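Clornach Home Help > Bathroom and Laundry > Storage

Wooden paddle brush – keep it in the plastic basket or leave it out?
Posted 14/05/2022 – viewed 2,184 times

Posted by plokov_flat2

I have a wooden paddle brush with a reddish-brown finish and a small white plastic basket with a handle. The basket is going on the shelf over my sink with the hair things in it. Clips and ties fit fine. The brush is the problem because the handle is long, and with the brush standing head down the whole basket wants to tip when I pick it up.

Brush and basket together:

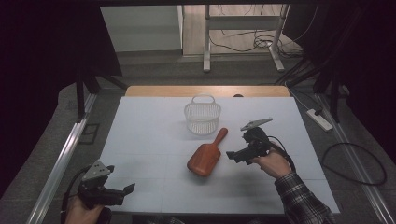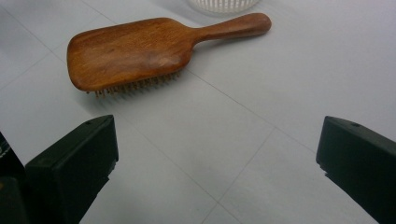
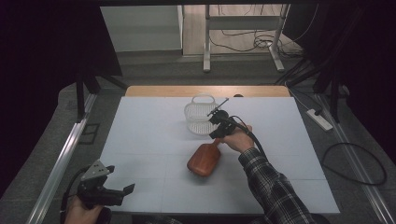
My shelf is narrow, so a bigger basket is out unless it is taller. I would also like to know if it is bad for the wood to be shut in with damp hair ties. The finish is still good and I want to keep it that way. I wash the brush every 2 weeks or so in the sink with a little shampoo. I don't want to drill into the tile, I rent.

arnwood_kate

Stop washing it in the sink if you mean the whole brush goes under. Water gets in around where the pins are set and sits there. Pull the hair out with a comb first, then wipe the pins with a damp cloth and a drop of shampoo, then wipe again with plain water. Lay it pins down on a towel overnight. Don't put it near a heater.

For storage, any basket with holes in it is OK for a dry brush. I would put it in handle down so the head is in the air. That can make a light basket top-heavy, so put something with weight in the bottom first. I use a bar of soap still in the wrapper. If it still tips, lay the brush flat on the shelf in front and keep the basket for the small things. Damp hair ties should dry somewhere else before they go in.

Athanasiadis70

stick on hook. mine holds 500 grams and has been up since September, no drilling. You need a loop of cord on the brush handle though

plokov_flat2

Thanks both. I did mean the whole brush under the tap, so I will quit that. Tried the soap and handle down and it stands up by itself now, but it is too tall for the shelf with the cabinet above it – so flat in front it is. Will look at the hooks. Does the adhesive come off tile clean when you move out?

Athanasiadis70

Mine did at the last place. Warm it with a hair dryer first and pull slow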